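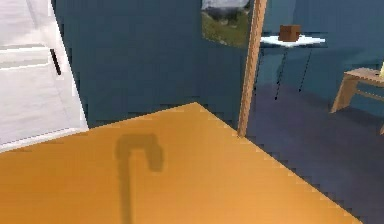
Section 4. Setting the Wash and Rinse Programs

Before You Begin

This section applies to the Laltater built-in dishwasher, with either the standard or the tall door. It assumes that the appliance has been leveled, connected to the water supply and drain, and tested for leaks as set out in Section 3. If the installer has not signed the connection record inside the back cover of this manual, do not continue.

Keep the manual within reach during the first wash. Several settings, including water hardness and door tone, can be changed only while the appliance is in set-up mode, and set-up mode closes by itself if no button is pressed.

CAUTION: Do not run the appliance with the lower spray arm removed. Water will strike the heating plate directly and may damage it.

4.1 Turning the Appliance On for the First Time

1. Open the water valve fully. A partly open valve will cause the appliance to stop with the fill warning light on.

2. Press and hold Power until the display lights. The display shows the language menu.

3. Use the arrow buttons to select a language, then press Enter.

4. Close the door firmly. The latch clicks once. If the display shows DOOR, open the door and check that the lower rack is pushed all the way back.

5. Press Enter again to open set-up mode.

Note: On models supplied with the Galbraith control panel, the language menu appears after the door is closed. Steps 3 and 4 are therefore reversed.

4.2 Setting the Water Hardness

The built-in softener must be matched to the local water supply. A test strip is packed in the envelope with the warranty card.

1. Run cold water from the kitchen faucet for a short time, then fill a clean glass.

2. Dip the strip in the water, shake it once, and lay it flat until the colors settle.

3. Compare the strip with the chart on the envelope and note the level.

4. In set-up mode, press the arrow buttons until the display shows HARD.

5. Select the level that matches the strip. Level 6 is the highest setting.

6. Press Enter to store the level.

If the home has a separate whole-house softener, choose the lowest level and leave the salt container empty. The salt warning light will go out after the next complete wash.

4.3 Filling the Salt Container

The salt container is in the floor of the tub, beneath the lower rack. Use only coarse salt sold for dishwashers. Table salt, sea salt and salt with added iodine will block the softener.

1. Remove the lower rack and set it aside.

2. Turn the cap of the salt container counterclockwise and lift it out.

3. For the first fill only, pour 500 milliliters of water into the container.

4. Place the funnel in the opening and add salt until the container is full. Some water will overflow into the tub.

5. Wipe all salt from the threads and the surrounding metal.

6. Replace the cap and tighten it by hand.

7. Start the Rinse program at once.

CAUTION: Salt left on the tub floor overnight can cause pitting. The warranty does not cover this damage.

WARNING: Never put detergent in the salt container. The softener cannot be repaired after contact with detergent and must be replaced by an authorized service technician.

4.4 Packaging and Waste

Foam blocks, straps and film must be removed from the tub before the first wash. Check under the upper rack, where a short strap is easily missed. Place all plastic film out of the reach of children and pets until it can be thrown away.

Tie filled bags closed and keep them clear of the door so that it can be lowered fully. Cardboard should be flattened and kept apart from the foam. Many towns do not accept foam with household recycling, and the local waste office can advise on collection.

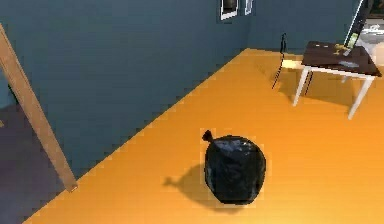
The two red transport screws at the back of the appliance are not waste. Put them in the small pouch attached to the power cord and store the pouch with this manual. They must be refitted before the appliance is moved to another address.

4.5 Adding Rinse Aid

1. Open the lid marked with the star symbol on the inside of the door.

2. Pour in rinse aid up to the MAX line.

3. Wipe up any spills with a dry cloth. Spilled rinse aid produces heavy foam.

4. Close the lid until it clicks.

The amount released in each wash can be changed in set-up mode under RINSE. Raise the setting if glasses dry with spots. Lower it if they show streaks or a bluish film.

4.6 Choosing a Program

Normal. For everyday dishes with dried food. Uses the dirt sensor to adjust the water and the time.

Heavy. For pots and baking dishes. Do not use this program for crystal, painted china or plastic containers unless they are marked as suitable.

Glass. For stemware and light items. The lower rack may be left empty.

Quick. For dishes used shortly before washing. There is no drying stage, and items will need to be dried by hand or left with the door open.

Rinse. Cold water only, without detergent. Used after filling salt, or to hold a part load until the rack is full.

To start a program, press its button, close the door, and press Start. To cancel, press and hold Start until the display shows END, then wait for the drain pump to stop before opening the door.

4.7 Delayed Start

The start may be delayed in steps of one hour. In homes where electricity costs less at night, the program can be set to begin after 11 p.m.

1. Select the program.

2. Press Delay until the desired number of hours is shown.

3. Press Start. The display counts down.

Do not use liquid detergent with a long delay. It may run out of the dispenser before the wash begins.

4.8 Display Codes

DOOR: The door is not latched. Open it, check the racks, and close it again.

249: Water is entering too slowly. Open the valve fully, check the inlet hose for kinks, and clean the inlet screen.

540: Water is not draining. Clean the filter as described in Section 5 and check that the drain hose is not pinched behind the cabinet.

Any other number: Press and hold Power to turn the appliance off. Turn off the circuit breaker, wait a few minutes, and turn it on again. If the code returns, close the water valve and contact service.

4.9 Service Contacts

Requests for parts and repairs are handled by Redley Home Service. Have the model number and serial number ready. Both are printed on the plate on the right edge of the door.

Installation questions: Thịnh Lã, Technical Desk
Parts and accessories: Nhung Từ, Parts Office
Warranty claims: Ikhsan Krishnan, Customer Records

Owners whose appliance was supplied through a Worura building project should contact the building manager first, as the warranty may be held in the name of the property.

Continue to Section 5, Cleaning the Filter and Spray Arms.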